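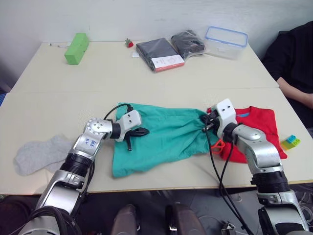
## Bevex two-arm folding station, after four months on the returns floor

We process returns for small clothing sellers, mostly children's wear and T-shirts, with a few bins of toys and household odds and ends. The Bevex station was installed in October and I'm writing this in February. I supervise the returns floor. I didn't choose the machine, but I was in the room when we talked about it, and I've worked next to it since.

The station is two arms at a table, plus the control cabinet and a screen on a swing mount. It came through Wustberg, who also did the setup and the first round of training. We looked at a conveyor folder from Gulyás before this one. That one is faster by a wide margin, but every garment has to be fed in flat and facing the same way, and flat is the one thing returned clothes never are.

### What it does well

T-shirts, sweatshirts and plain trousers in jersey or fleece. It will pick up a shirt from a heap, spread it, turn it if needed and fold it to one of the sizes you've set. The folds are consistent enough that the polybags close without anyone pushing corners in.

It doesn't mind mixed colors and it doesn't need the table cleared between garments. We were told to keep other items at least a hand's width from the piece being folded. In practice we're less careful than that and it mostly copes.

Our best shift so far was 1,758 pieces folded and bagged by the whole floor, machine and people together. Before the station a good shift was a little under that, so anyone expecting the numbers to double should look elsewhere.

### What it does badly

- Anything slippery. Linings and satin go back to the hand tables.
- Hoods. It folds them, but the hood ends up in a different place each time.
- Buttons done up wrong. It folds the shirt as it finds it, so someone still has to check first.
- Very small sizes. Baby clothes take it as long as adult ones, and a person can do three in that time.

The gripper fingers wear. The pads are supposed to last the quarter and ours were replaced after two months. Bevex sent the second set free and charged for the third.

Cable routing could be better. The lines hang off the arms and over the front of the table, and you learn to keep your sleeves and your tape gun away from them. I asked Wustberg about covers and they said a kit is coming. No date.

### The work around it

This is the part I'd want to read if I were buying one.

Nobody lost a job over it. Two people who were leaving anyway weren't replaced, so I won't say it had no effect on headcount. The five folders we have now rotate through the station, one at a time, two hours each. The person on station checks garments, sets aside stained or torn ones, clears what the arms can't handle and bags what they finish.

Wrists and shoulders are better. We had a regular stream of complaints about both, and there's been one since October. Ľudovít Ďurica has folded here longer than anyone and he was against the machine when it arrived. He's now fine with it in the mornings and asks not to be put on it after lunch, when he finds it makes him sleepy. I think he's right about that. Folding by hand is dull but you set your own speed. Tending the station means waiting, then a burst of work, then waiting again.

People also talk less. The hand tables face each other and the station faces a wall. We couldn't change that because of where the power comes in. Two hours was as long as anyone wanted to stand there, and we settled on it after trying half shifts for a week.

Pay was the other question. The folders used to earn a bonus by piece. You can't run that fairly when one person's count depends on a machine, so we moved everyone to a flat rate with a floor bonus. The two fastest hand folders came out slightly behind and told me so. We made up the difference for them through the end of the season and it has to be looked at again.

Learning to run it took most people a day. Learning when to step in and when to leave it alone took weeks. The stop button got a lot of use in October.

### Software and support

The screen is clear and the menus are short. Adding a new fold size takes 41 taps, which I counted one slow afternoon, and there's no way to copy an existing size and edit it. Our label system is Bindar and the two don't share data, so bag counts are entered by hand at the end of the shift.

Wustberg picks up the phone. The one serious stoppage was a failed joint sensor, and we were down for a day and a half.

### Would I buy it again

For jersey and fleece at our volume, yes. If you handle fewer than 1,000 pieces a shift I'd put the money into better tables and anti-fatigue mats first. If your stock is dresses or formal wear, wait for the next version.

Ask to see it run on your own returns before you sign. The demo shirts we were shown were new.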